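# 접시를 자꾸 떨어뜨리는 그리퍼 고치기

3월 내내 Druma의 손목이 말썽이었다. Druma는 우리 팔 이름이다. 접시 가장자리를 잘 물고, 당당하게 들어 올리고, 트레이로 가는 길에 놓아 버린다. 로그에는 '성공'이라고 찍힌다. 자신감 하나는 부럽다.

같은 증상을 겪는 사람을 위해 점검 순서를 적어 둔다. 3D 프린트 브래킷에 서보를 끼운 팔이라면 대체로 통할 것이다.
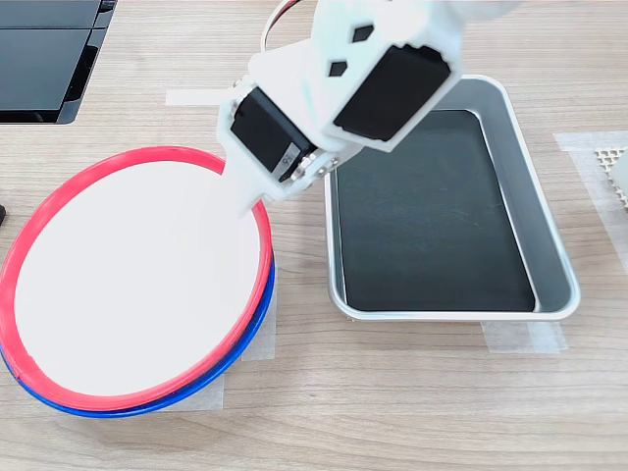
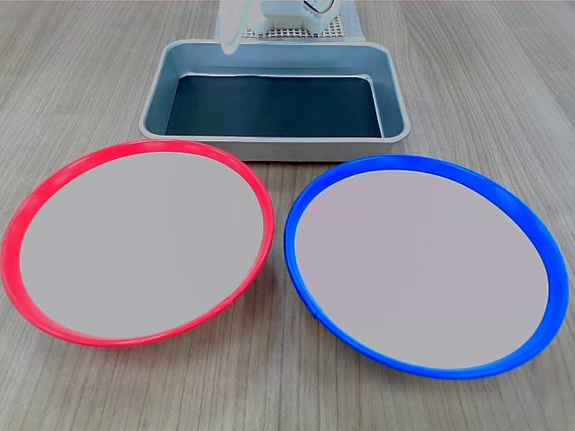 Imke Stüber는 초안을 읽고 소프트웨어부터 의심하는 건 시간 낭비라며, 드라이버를 먼저 들라고 했다. 나는 이틀 동안 소프트웨어를 의심한 뒤였다. 그래서 순서를 바꿨다.

## 1. 전원부터 끈다

토크만 해제하고 손을 넣지 말 것. 토크가 풀린 팔은 그대로 주저앉고, 다시 걸린 팔은 손가락이 있든 말든 목표 각도로 간다. 어댑터를 뽑고, 팔을 손으로 받친 채 눕힌다.

## 2. 서보 혼 나사를 조인다

손목 쪽 혼 나사를 하나씩 확인한다. 우리 경우 범인은 여기 있었다. 나사 2개가 반 바퀴쯤 풀려 있었고, 손목은 명령받은 각도와 조금 다른 곳을 보고 있었다. 서보는 자기 축의 위치만 안다. 그 뒤에 달린 링크가 덜렁거려도 보고할 의무가 없다.

- 대각선 순서로 조금씩 조인다.
- 나사 고정제는 금속끼리 맞물리는 곳에만 쓴다. 플라스틱에 묻히면 브래킷을 새로 뽑는 일이 추가된다.
- 조인 다음 링크를 잡고 흔들어 본다. 딸깍 소리가 나면 다시.

## 3. 케이블 여유를 본다

손목을 양쪽 끝까지 손으로 천천히 돌린다. 중간에 선이 팽팽해지면 그 각도에서 통신이 끊길 수 있다. 우리는 여유를 좀 더 주고 다시 묶었다.

## 4. 영점을 다시 잡는다

혼을 건드렸으면 예전 캘리브레이션 파일은 버린다. '혹시 몰라' 남겨 두면 누군가 꼭 불러온다. 우리 팀에서 그 누군가는 나다.

## 5. 파지 판정을 고친다

기존 코드는 그리퍼가 닫히기만 하면 성공으로 쳤다. 허공을 물어도 성공이다. 이제는 들어 올린 뒤 손가락 간격을 한 번 더 읽고, 완전히 닫힌 값이면 실패로 기록한 다음 팔을 멈춘다. 재시도는 최대 2번까지만 허용한다. 그 이상은 접시를 밀고 다니는 운동일 뿐이다.

## 6. 빈 동작, 그다음 접시

접시 없이 느린 속도로 전체 경로를 한 번 돌린다. 비상 정지에 손을 올려 두고, 얼굴은 팔이 닿지 않는 곳에 둔다. 이상이 없으면 접시를 한 장만 놓고 시작한다.

수리 후 109회를 돌려 96회 성공했다. 나머지는 대부분 접시 테두리를 너무 얕게 문 경우였고, 접근 높이를 낮추는 작업은 목요일에 할 예정이다. 그때까지 로그의 '성공'은 눈으로 한 번 더 확인할 것.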